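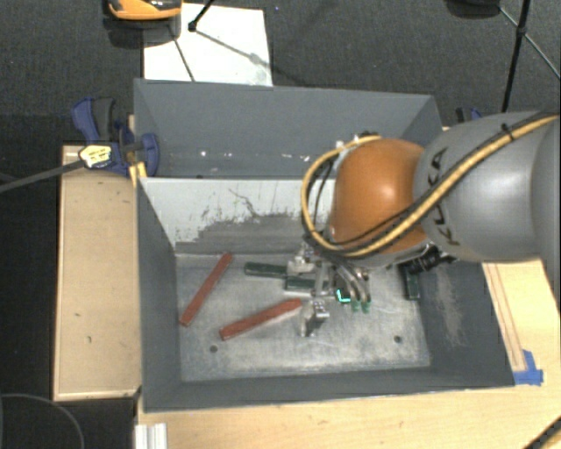

작업실을 쓰다 보면 자투리 나무가 참 빨리도 쌓입니다. 버리자니 아깝고, 두자니 발에 채이고요. 저도 몇 년 동안은 종이 상자에 이것저것 던져 넣고 살았는데, 어느 겨울 상자 밑이 터지면서 나무토막이 바닥으로 우르르 쏟아진 뒤로 마음을 고쳐먹었습니다. 그 뒤로는 철판으로 된 통을 쓰고 있어요. 오늘은 자투리 나무와 작은 블록을 철판 통에 담아 두고 쓰는 요령을 생각나는 대로 적어 볼까 합니다. 이야기가 좀 길어질 수도 있으니 차 한 잔 준비하고 읽으셔도 좋겠습니다.

## 통은 벽이 벌어진 것으로

벽이 똑바로 선 통보다 위로 갈수록 벌어지는 통이 훨씬 편합니다. 구석에 붙은 조각도 손가락이 쑥 들어가니까요. 곧은 통을 쓰던 시절에는 모서리에 낀 토막 하나 꺼내겠다고 통째로 뒤집은 적이 한두 번이 아닙니다(그러고 나면 또 주워 담아야 하지요!).

깊이도 욕심내지 마세요. 깊으면 많이 들어가서 좋을 것 같지만, 밑에 깔린 것은 결국 잊어버리게 됩니다. 저는 높이 11cm짜리를 제일 자주 씁니다.

## 바닥에 구멍이 있다면

철판 통 중에는 바닥에 작고 둥근 구멍이 난 것이 있습니다. 저는 그 구멍을 막지 않고 씁니다. 톱밥이 조금씩 빠져나가거든요. 대신 나사나 못처럼 작은 것은 같은 통에 넣지 않습니다. 꼭 섞어 담아야 한다면 두꺼운 펠트를 한 장 깔아 주세요.

구멍 가장자리는 손끝으로 더듬지 마시고 헝겊으로 한번 쓸어 보세요. 올이 걸리면 고운 줄로 살살 다듬으면 됩니다.

## 긁힌 자국과 검은 얼룩

안쪽 벽이 긁히고 거뭇거뭇해지는 것은 쓰는 통이면 다 그렇습니다. 저는 이렇게 닦습니다.

1. 마른 붓으로 먼지를 먼저 쓸어 냅니다. 물걸레부터 대면 나무 가루가 죽처럼 들러붙어요.
2. 미지근한 물에 주방 세제를 한두 방울 풀어 헝겊에 적시고 꼭 짜서 닦습니다.
3. 마른 헝겊으로 물기를 훔친 다음, 통을 비운 채로 하룻밤 둡니다.

비스듬한 벽에는 먼지가 줄무늬처럼 남기 쉬우니 위에서 아래로 한 방향으로만 쓸어내리세요. 긁힌 자국은 그냥 두셔도 됩니다. 처음에는 저도 Virnex라는 광택제를 사다가 열심히 문질러 봤는데, 반짝이는 것은 딱 사흘이었고 헝겊만 여러 장 버렸습니다. 녹이 보이면 그때는 사포질을 하시고요.

## 가득 채우지 않기

이건 이웃 공방의 살림 웨레(Salim Were) 씨에게 배운 것입니다. 통 바닥이 보일 만큼만 담으라는 것인데, 처음 들었을 때는 자리가 아까워서 흘려들었어요. 그런데 해 보니 필요한 토막이 한눈에 들어오고, 꺼낼 때 다른 것을 들출 일이 없습니다. 불그스름한 나무와 진한 초록색 조각처럼 색이 뚜렷이 다른 것끼리는 한 통에 같이 두어도 헷갈리지 않아요. 비슷한 색의 나무는 통을 따로 쓰거나, 한쪽 끝에 연필로 표시를 해 둡니다.

저희 작업실에는 통이 모두 8개 있습니다. 이름표는 통 앞쪽에 마스킹 테이프로 붙입니다. 떼었다 붙였다 하기에는 그게 제일이더라고요.

## 작업대를 아끼려면

나무 작업대에 철판 통을 올려놓고 밀면 여지없이 자국이 남습니다. 밝은색 나무라면 더 눈에 띄지요. 통 밑 네 귀퉁이에 의자 다리용 펠트를 붙여 주세요. 펠트에 쇳가루가 박히면 도리어 사포 노릇을 하니까 가끔 뒤집어 살펴보시고, 저는 해마다 1월에 한꺼번에 갈아 줍니다.

이미 생긴 잔흠집은 고운 사포로 결을 따라 가볍게 문지른 뒤 오일을 얇게 먹이면 많이 가라앉습니다. 오일 묻은 헝겊은 뭉쳐 두지 마시고 꼭 펴서 바깥에 널어 말리세요. 저절로 열이 올라 불이 나는 수가 있습니다.

다음번에는 길쭉한 각재를 세워 두는 법을 써 보겠습니다. 선반 치수를 물어보신 분이 계셨는데, 재어 둔 종이를 찾는 대로 같이 올릴게요.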